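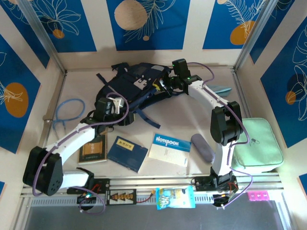
Armelle Mallet says the Eduvitz inserts are still damp in the middle after a full dryer cycle, and she wants to know whether we're counting that against them or not. My vote is yes. If I were a parent at 6 in the morning with a clean cover and a soggy insert, I'd certainly count it!

Print this entry

March, wash bench, morning

So, where we are. The prefolds have had their prep washes and the Sadowski ones have finally quilted up (they came out of the bag flat as a dish towel and I was a bit worried about them). Four hot washes, no softener, dryer on medium. I measured one before and one after and it lost a good inch on the long side, a little less on the short side. Armelle got the same on hers, so I'm calling that normal for unbleached cotton.

Absorbency next. I poured 100 ml at a time onto each folded prefold, waited a minute, pressed with the flat weight and checked the paper towel underneath. Sadowski took three pours before I saw a spot. Bullutside took four, but it's a thicker diaper and takes forever to dry on the rack, so I don't know that I'd want a whole stack of them in winter. Eduvitz I have to redo — I forgot to zero the scale after lunch and the numbers are junk.
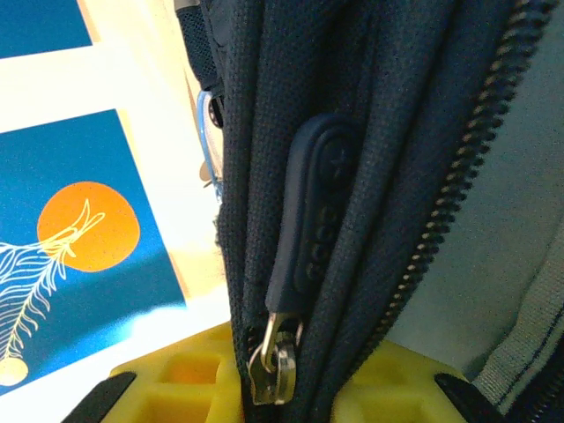
The other thing I want written down before I forget is the snaps on the Brillosari covers. We're at 900 open-and-close cycles on the first one and the waist snaps still click nicely, but the leg snap on the left side has gone mushy. It holds if you tug it straight and pops if you twist. A wiggly baby is all twist, so I'm not happy with it. I'll run the second cover up to the same number and see if it's the same snap.

Elastic looks fine on everything so far. One cover came out of wash 33 with a bit of curl along the back edge, nothing I'd send back, and it lay flat again once I stretched it by hand.

To do:
- redo Eduvitz pours, zero the scale FIRST
- second Brillosari cover on the snap rig
- ask Armelle which detergent she used, mine is nearly out and I don't want to switch halfway
- put the Bullutside drying times on the big sheet

Rinse tub is still draining slowly, so run the small loads one after the other for now.

E-mail this entry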